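Notebook, manipulation bench, 8/6/20

Entry by me. Afonso Cunha on the second station this morning, Madalena Torres reading back the labels.

Purpose of today: go through the handling rules for the block sessions and write down where what we do and what the sheet says have drifted apart. The sheet is the one we brought over from the Brukholm work, with the Tosley additions stapled to the back. Most of it still holds. Some of it was written for a fixed cell with a fence and a light curtain, and we're working on a floor with a small arm and a person within reach of it, so a few clauses need to be rewritten and a couple thrown out.

State of the set going in: 1044 episodes logged, target for the usable set is 1000. After Madalena's first pass 74 are marked for a second look. That puts us under the target if we lose all of them, which I doubt. Most of the marks are for missing notes and can be fixed from the operator log. No new recording counts toward the target until the rules below are agreed.

Rule 1, approach. Fingers fully open before the descent starts, one finger on each side of the block, and a visible strip of floor on both sides before closing. Jaws across the narrow dimension. The old sheet said "centered on the part" and left it there, and Afonso and I had been reading that differently. He was centering on the length of the block, I was centering on the width and letting the length fall wherever it fell. Agreed wording: center on the width always, grip point along the length is the operator's choice but gets written down.
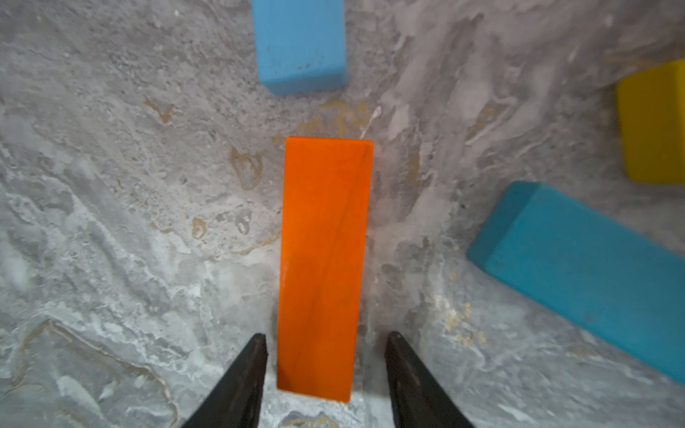

The other part of rule 1 is neighbors. If another block is close enough that an open finger would land on it, the operator moves to a different target or restarts the layout. No nudging things aside with a fingertip to make room. We've all done it. It puts side load on the fingers, and it also means the episode has an extra push in it that the label doesn't mention. Madalena found several like that in her pass, all labeled plain "pick".

Rule 2, closing force. Leave at the current setting. Nobody changes it in the middle of a session. If it has to change, stop, write down old and new values, start a new session number. Afonso wanted a lower value for the short blocks. I said try it on a separate day with its own number and we'll compare.

Rule 3, hands. Operator's hands stay out of reach of the arm whenever torque is on. The Tosley pages allow reaching in "during a pause", but a pause in software keeps the motors live. Struck that line in pen on all the copies. To reset blocks: torque off, confirm the arm is resting, reach in, hands out, torque on. Slower. Afonso timed it against the old way and says he can live with it.

Also under rule 3: the stop switch goes within reach of the operator's free hand. Write its position on the session card. It was on the wrong side at station 2 when we started and Afonso moved it before his first run.

Rule 4, keep-out zones. We never had this one written down for floor work. Fixed things near the work area (walls, slatted panels, storage baskets, anything with books in it) get a margin, and the wrist counts as well as the fingers. People watch the fingertips and forget that the motor side of the hand sticks out further. Before each session the operator drives the arm slowly to the end of the work area nearest the fixed objects and checks clearance by eye from the side, wrist included. If it's tight, shift the base. Don't rely on remembering to be careful.
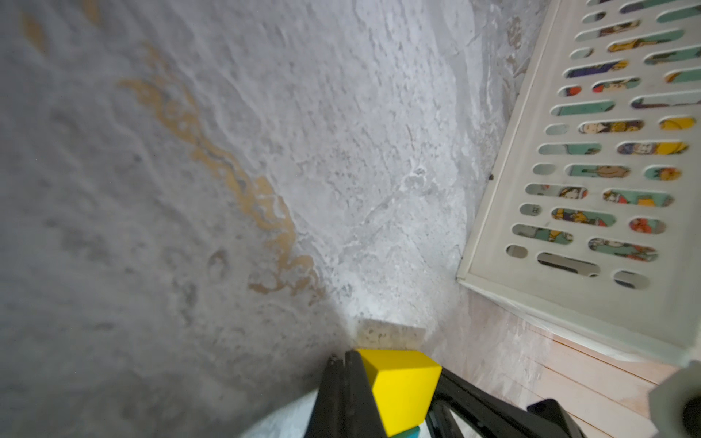 With something in the grip the margin has to be larger, and the check should be done loaded. A cube held at a tilt takes up more room than the same cube held square. I'd add that a tilted grip is not by itself a reason to throw out an episode. If the hold is stable and the placement is what was asked for, keep it and tag it "tilted". Madalena had been marking these for review and will clear them in the next pass.

Rule 5, cables. Walk the arm through its range before the first run and look at the loop at the gripper connector. It must not go tight at either end of wrist travel, and it must not hang low enough to drag over the blocks. The Brukholm sheet asks for this weekly. We're changing it to every session. Connector seated, loop free, initials on the card.

Rule 6, layouts. This took most of the afternoon. The task text needs to agree with what is on the floor. "Line" was being used for anything in a row, including rows with one block turned crosswise at the end. Agreed: "line" means all blocks lengthwise, and a crosswise block gets named in the text with its color and where it goes. Gaps between blocks are allowed, but if the task says "touching" then they touch. Blocks that aren't part of the build can stay on the floor, and the text doesn't have to mention them. 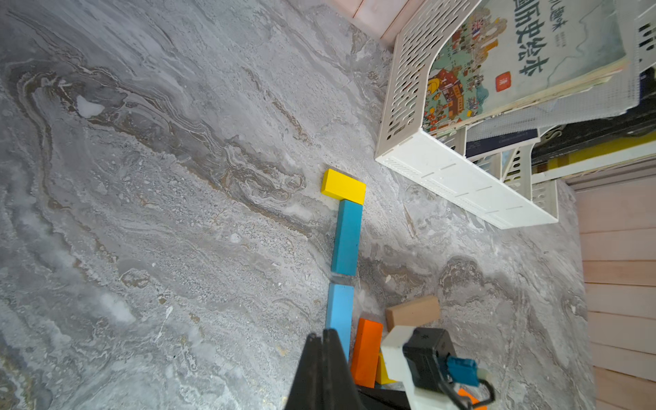 Yellow crosswise at top, teal touching it, gap, then sky blue. Under the new wording this is not a "line".

Rule 7, floor. Leave the marbled pattern as it is. Carré asked whether we should lay a plain mat to make the blocks stand out. Not partway through a set. If Prostbridge wants a plain background they can have it as a separate batch with its own card.

Open items:
- Afonso to retype the sheet with the changes above and take the stapled pages off. One version only, date at the top.
- Madalena to finish the second look. Anything with an unlabeled push goes out or gets relabeled, her call.
- I owe Carré an answer about the mat.
- Margin for rule 4 still has no number in it. Afonso and I gave different ones. Measure at both stations with the wrist turned fully each way, then write in the larger.
- Session card needs a box for the stop switch position and one for the cable check.

Stopped recording before the end of the day so the cards could be redone. Arms parked, torque off, power off at both stations, switch checked by Madalena.

Manipulation bench notebook | Questions: see Afonso Cunha or Madalena Torres | Back to top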